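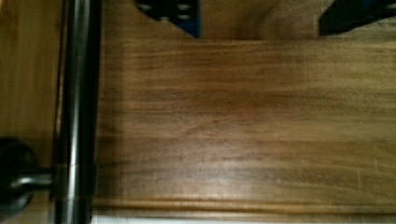

Figure 5.1 Wood grain on a board with a molded front edge.

Chapter 5: What Does "Natural" Mean on a Label?

Shoppers pay more for kitchen goods called natural, and sellers know it. The word sounds like a promise. In most stores it is closer to a mood. Ask what was left out, or who checked, and the answer is often a leaflet.

Take the claim, repeated in the Hamuletti catalog, that a wooden board "cleans itself." Ese Danladi asked the company for its evidence and got one test, run on 10 boards, with no comparison group. That may be a start – it is hardly proof.

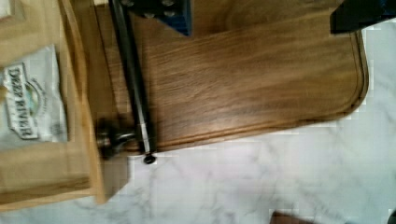 Surveys deserve the same doubt. Okutia reported that most of its 200 respondents "trusted natural materials more," but all of them were already customers. Lionel Delaunay, who defended the survey, never explained how they were picked.

In this chapter you will learn to ask who was counted, who paid, and what the word would have to mean for the claim to be false.
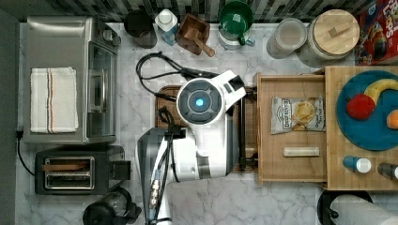 5.1 Claims That Cannot Be Tested

Some claims fail a test. Others avoid one. "Closer to nature" belongs to the second group, and adding a leaf to the package does not move it.

Related items
The Moltport Price Survey
Reading a Small Sample
Effiong: A Case in Labeling
Review Problems for Chapter 5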